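Fendero Double Induction Hob: Equipment Review
Accommodation Services, Molefe House

Category: portable cooking appliances
Supplier: Elleteck
Price paid: £152
Power supply: standard 13 amp plug
Cooking zones: 2

The Fendero was bought to stand in for built-in hobs while the shared kitchens on the lower floors are being rewired. Residents need to be able to cook a full meal during that time, and the single-ring units held in store were not considered suitable for groups. The hob was placed in the second-floor kitchen and used daily by residents, who were asked to write comments in a notebook kept beside it.

Setting up

The hob arrived well packed and needed no assembly. The lead is shorter than we would like. In two of our kitchens it would not reach the nearest socket without moving the hob close to the sink, and extension leads are not allowed under house rules. Kitchens should be measured before any further units are ordered.

The printed guide covers the controls clearly but says very little about which pans will work. A magnet held to the base of the pan is a good test, and a notice to this effect has now been put up by the cupboard. Several residents own plain aluminium pans, which the hob will not heat. Suitable pans may be borrowed from the office.

In use

With one zone switched on, the hob brought a full kettle-sized saucepan of water to the boil faster than the old electric plates. With both zones on, the power is shared between them and the difference is plain. Pasta on the left and a sauce on the right is quite manageable. Two large pans of water is slow work, and a number of residents said so in the notebook, in some cases at length.

Low settings are less satisfactory. The heat comes and goes in pulses, so that porridge and milk catch at the bottom if left alone. Frying was judged good on the middle settings. The highest setting is too fierce for eggs, and residents who are new to induction should start lower than they expect.

The fan is audible from the corridor and runs on for a short time after cooking. Some residents took this as a fault and unplugged the unit at the wall. The guide asks that the fan be left to finish.

Cleaning

The flat glass top wipes down easily with a damp cloth and washing-up liquid. The gap around the control panel collects crumbs and has to be cleared with a soft brush. Sugar and jam should be removed promptly. Pans should be lifted and not dragged, as fine marks had begun to show on the glass by the end of the trial.

Safety

The child lock and automatic cut-out both worked when tested. The timer applies to one zone only, and this should be made clearer on the panel.

Finding

Recommended for temporary use in kitchens shared by small groups. Not recommended as a lasting replacement for a four-ring hob.
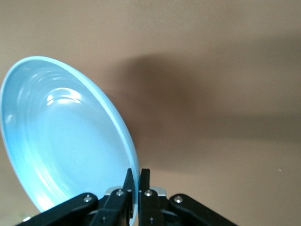
Drendell, March

Comments on this review may be left at the Molefe House office. The hob remains in the second-floor kitchen until the rewiring is complete, and the notebook will stay beside it.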